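Home and Garden > Kitchens > White table, will I regret it?

Vadavus
We move to a smaller flat in October and I want to buy a big white table with a rounded edge. My husband says it will show every stain. Our floor is stone tiles in orange and beige, so I think brown wood would be too much. Please tell me your experience.
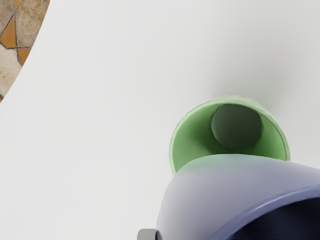
Does a matt white top hold stains more than a glossy one?
Tea and curry stay a little longer on matt, but gloss shows each scratch, so I would still take matt.

Hurley
I must disagree with the above. I had matt white for 2 years and I wiped it every evening. Turmeric did not leave. I sold the table for 60 pounds and I was glad.

Akande
Hurley, did you try bicarbonate with a little water? Leave it for 21 minutes (my mother's number, please don't ask me why) and wipe softly. On ours it works well. Colour also helps, I put pale green things on white and the room feels less like a hospital.

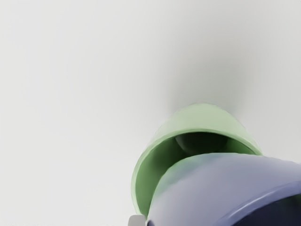 Light green against white

Hurley
I tried it. It made a dull spot, bigger than the stain.

Kurard
For me the shape is more important than the colour. With a curved edge you cannot push the table against the wall, and in a small flat you lose much space. Vadavus, measure first.

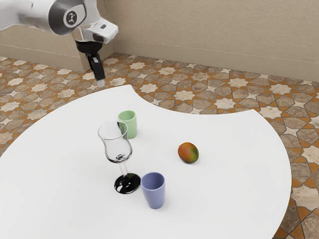 White top with the curved outline

Vadavus
Thank you all. Kurard, I measured on Tuesday and it can stand free, but only if we give away the bookcase. My husband doesn't know this yet.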